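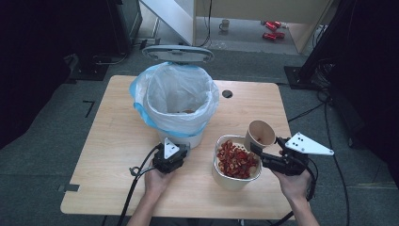 Small Lidded Bins for Food Scraps: Lining, Filling and Emptying

A small bin with a lid can stand on the table while you sort or portion dried food, then go back to its usual spot when the job is done. These notes cover lining it and keeping the mess down.

Lining the bin

Pick a bag that is wider than the bin. Push it down until it touches the bottom, then fold the top over the rim on all sides. A bag that hangs short of the bottom will pull off the rim when something heavy drops in. Run a hand around the inside to let the trapped air out.

Two bags can be used together. When the top one comes out, the next is already in place. This works best with thin bags. Thick ones bunch up under the lid.

Portioning dried slices

Dried rings and slices are awkward to pour. They catch on each other and come out in a lump. A paper cup makes a decent scoop for them. Tip it on its side, push it into the pile, and turn it upright before lifting. Squeeze the rim slightly if you need a spout for a narrow jar.

If the container is heaped over the top, take from the middle first. Scooping from the edge sends pieces onto the table.

Keep the bin open and within reach as you work. Stems, dark pieces and anything that feels soft go straight in. Dried chili leaves a residue on cups and fingers, so don't touch your eyes, and wash with dish soap afterward. Use a fresh cup for fruit.

For storage, fill jars to within an inch of the top and write the month on the lid. I have jars marked February that are still good in November 2022. Check for clumping before you use them. Clumps mean damp got in.

Emptying

Crumbs and dust from dried food weigh almost nothing and fly up when a bag is pulled out fast. Unfold the bag from the rim, gather the top, and twist it closed while it is still in the bin. Then lift.

Wipe the rim and the inside of the lid with a damp cloth every time the bag is changed. Every 15 days, wash the whole bin with warm water and a little dish soap, and stand it upside down to dry. Leave the lid open overnight before you put in a new bag.

Dörte Dreßler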